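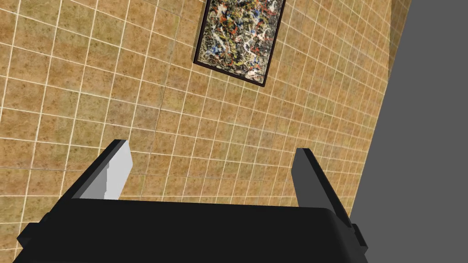

Kolelau 작업장 갤러리 - 포장 2라인 자동화, 현장에서 본 것들

3월 28일(화) 올림. 급하게 올리는 거라 순서 좀 뒤죽박죽입니다. 틀린 데 있으면 댓글로.

들어가며

Kolelau 포장동에 로봇팔 들어온 지 7주째. 그 사이 사람 일이 꽤 바뀌었는데 사내 소식지에는 가동률 얘기만 나와서, 일하는 쪽 얘기를 따로 모았습니다. 팔은 Trerer에서 납품, 시뮬레이터랑 작업 편집 프로그램은 Rorard. 라인 이름은 다들 Barajas라고 부름. 왜 Barajas인지는 예전 반장님만 아시는데 작년에 퇴직하셨어요.

글은 포장동 야간조 한 명, 주간조 둘이 나눠서 썼고 말투가 섞여 있습니다. 그냥 두기로 함.

맨 위 화면

시뮬레이터 화면. 검은 그리퍼를 뒤에서 살짝 내려다본 시점이고 손가락 두 개 사이로 타일 벽이 보임. 왼쪽 손가락 안쪽 면만 밝은 회색.
벽에 걸린 건 물감 뿌린 것 같은 추상화. 포장동 휴게실에도 저런 거 하나 걸자는 의견 있었음(반대 둘).

아침 첫 30분

예전엔 출근하면 바로 테이프 걸고 박스 접고 시작. 지금은 화면부터 봅니다. Rorard 켜고, 밤사이 바뀐 동작 있는지 보고, 시뮬레이터에서 한 번 돌려보고, 그 다음에 실제 라인.
처음 2주는 이게 너무 싫었어요. 손이 근질근질해서. 박스 쌓이는 게 보이는데 의자에 앉아 있으니 노는 것 같고.
지금은 커피 들고 봅니다. 익숙해지긴 하더라고요.

화면 시점이 손목 쪽이라 처음 보는 사람은 멀미난다고 합니다. 팔이 기울면 벽도 같이 기울어서. 격자가 비스듬해지면 어디가 위인지 헷갈림. 교육 받을 때 고개를 같이 돌리는 사람이 꼭 있는데 저도 그랬음. 목 조심.

집는 일

사람이 집을 때는 생각을 안 하잖아요. 컵라면 박스든 세제 리필이든 그냥 집음.
근데 로봇한테 시키려면 어디를, 얼마나 벌려서, 어느 방향에서 들어갈지를 정해줘야 됩니다. 그걸 정하는 게 지금 제 일이에요. 22년... 아니 제가 아니고 옆자리 형님이 오래 하셨는데, 형님이 손으로 하던 걸 제가 옆에서 보고 숫자로 옮겨 적는 식.
형님 왈, 내가 이걸 이렇게 하고 있었나? 본인도 모르셨대요. 리필 봉투는 귀퉁이를 먼저 눌러서 공기를 보내고 집으신다는 걸 이번에 처음 알았다고.

봉투류는 아직 사람이 합니다. 박스류만 팔이 함. 섞여서 들어오면 사람이 먼저 갈라줌. 이 가르는 자리가 새로 생긴 자리인데 제일 인기 없어요. 서서 하고, 단조롭고, 라인 속도에 맞춰야 하고. 그래서 두 시간마다 교대로 바꿨습니다. 원래 네 시간이었는데 항의 들어가고 나서 줄었음.

Xuelian Wan 님 메모 (야간조)

받은 메모 그대로 붙입니다. 줄바꿈만 손봤어요.

"밤에는 팔 하나에 사람 하나 붙는다. 전에는 포장대에 넷이 있었다. 일은 편해졌다. 허리 덜 아프다. 그런데 말할 사람이 없다. 라디오 가져왔더니 경고음 안 들린다고 치우라고 해서 치웠다.
팔이 멈추면 내가 간다. 문 열고, 걸린 박스 빼고, 문 닫고, 재시작. 하룻밤에 많은 날은 23번 멈췄다. 그날은 로봇이 일한 건지 내가 일한 건지 모르겠다. 4월에 인원표 다시 짠다고 하니 야간은 둘로 해주면 좋겠다. 일 때문에 그런 게 아니고 사고 나면 누가 부르나."

이거 읽고 관리팀에 전달했습니다. 답은 "검토중". 계속 물어볼게요.

(추가) 답이 조금 더 왔습니다. 일단 야간 호출 버튼을 허리에 차는 걸로 바꿔준다고 함. 인원은 4월 회의에서.

멈출 때

멈추는 이유 우리끼리 적어본 것:

박스 윗면이 안 닫혀서 걸림. 제일 많음
송장이 접혀서 인식 못함
앞 박스랑 붙어서 들어옴
사람이 문을 덜 닫음 (본인은 닫았다고 함)
이유 모름. 껐다 켜면 됨

마지막 거 Trerer 기사님한테 물어봤더니 로그 보내달라고. 로그 보냈고 아직 답 없음. 기사님은 친절하십니다. 오실 때마다 야간조 것까지 음료수 사오심.

멈춤 버튼은 누구나 눌러도 됩니다. 이거 진짜 중요. 초반에 신입이 눈치 보다가 안 눌러서 박스가 우르르 떨어진 적 있어요. 눌렀다고 혼내는 사람 있으면 조장한테 얘기하세요. 생산량 걱정은 조장이 하는 거.

시뮬레이터에서 먼저 해보기

동작 새로 짜면 실제 팔에 바로 안 올립니다. 화면 안에서 먼저. 부딪혀도 돈 안 드니까요.
화면 속 방은 우리 작업장이랑 하나도 안 닮았어요. 타일에 그림까지 걸려 있고. 우리는 시멘트 바닥에 파레트인데. 처음엔 이걸로 뭐가 연습이 되나 했는데, 팔 각도랑 손가락 벌어지는 감 잡는 데는 괜찮습니다. 배경은 어차피 안 보게 됨.
단점. 화면에서 되는 게 현장에서 꼭 되진 않아요. 박스가 찌그러진 거, 테이프 삐져나온 거, 이런 건 화면에 없음. 그래서 현장 사람이 옆에 있어야 합니다. 프로그램 짜는 사람만 있으면 예쁜 박스만 집는 로봇이 됨.

주간조에서 시뮬레이터 만질 줄 아는 사람 지금 셋. 교육은 근무시간 안에 하는 걸로 확정됐습니다. 처음엔 끝나고 남아서 하라고 했었음. 그건 아니죠. 신청은 조장한테 종이로, 메신저로 하면 누락됩니다 (두 명 누락됐었음).

손이 남는 시간

박스 400개 나가던 시간에 지금은 더 나가는지, 많이들 물어보시는데. 잘 돌아가는 날은 더 나가고 멈추는 날은 덜 나갑니다. 평균은 관리팀이 갖고 있고 우리한테는 안 알려줌. 알려달라고 요청함.

대신 남는 시간이 생기긴 했어요. 그 시간에 뭘 하냐면 반품 확인. 전엔 반품이 구석에 쌓여서 금요일마다 몰아서 했는데 이제 그날그날 봄. 이건 확실히 좋아진 점. 고객센터에서 전화 오는 것도 줄었대요.

나빠진 점도 적자면, 소리. 팔 움직이는 소리보다 컴프레서가 문제입니다. 귀마개 지급되는데 사이즈가 하나뿐. 작은 거 주문 넣어달라고 했고, 왔는데 또 큰 거 왔어요. 다시 주문함.

그리고 기록. 멈출 때마다 태블릿에 이유 입력하는데 장갑 끼고는 안 눌림. 벗고 누르고 다시 끼고. 23번 멈춘 날 생각해 보세요. 터치 되는 장갑 샘플을 받아보기로 했습니다. 손바닥 코팅이 금방 벗겨지면 또 소용없고, 써봐야 알듯.

자리 걱정

제일 많이 나오는 얘기라 안 쓸 수가 없네요. 포장대 인원 줄어든 건 맞습니다. 나간 사람은 없고 입고랑 반품 쪽으로 옮김. 다만 계약직 연장은 아직 말이 없어요. 설명회에서 질문 나왔는데 "상황을 보면서"라는 답만. 기다리는 사람 입장에서는 그게 제일 답답합니다.
옮긴 분들 중에 입고가 더 낫다는 분도 있고 포장대로 돌아오고 싶다는 분도 있어요. 입고는 바깥문이 열려 있어서 추움. 히터 한 대 더 놔준대요.

수당 문제도 있음. 로봇 담당은 수당이 붙는데 가르는 자리는 안 붙습니다. 같은 라인인데. 교대로 돌아가면서 하니까 누구는 붙고 누구는 안 붙고 계산이 복잡해짐. 이건 조별로 의견 모으는 중이니까 이번주 안에 적어주세요. 이름 안 써도 됩니다.

알림 몇 개

- 울타리 안쪽에 컵 두지 마세요. 누구 건지 다 압니다
- 노란 선 밖으로 파레트. 선 다시 칠했음
- Rorard 비밀번호 바뀜. 조장한테 물어보기, 모니터에 붙이지 말기
- 시뮬레이터 쓰고나서 저장 안 하고 나가면 다음 사람이 처음부터 다시 해야 됩니다. 제발요
- 야간조 메모 더 받습니다. 길이 상관없음, 중국어로 써도 돼요. Xuelian 님이 옮겨주신다고 함

다음 번 갤러리는 입고 쪽. 올리고 싶은 거 있는 분은 포장동 사무실 입구 상자에 넣거나 저한테 직접 주세요. 사람 얼굴 나오는 건 본인한테 먼저 물어보고요.

댓글은 로그인 없이 됩니다. 오타 지적도 받아요, 몇개 있을 텐데 지금 교대시간이라 못 고치고 갑니다.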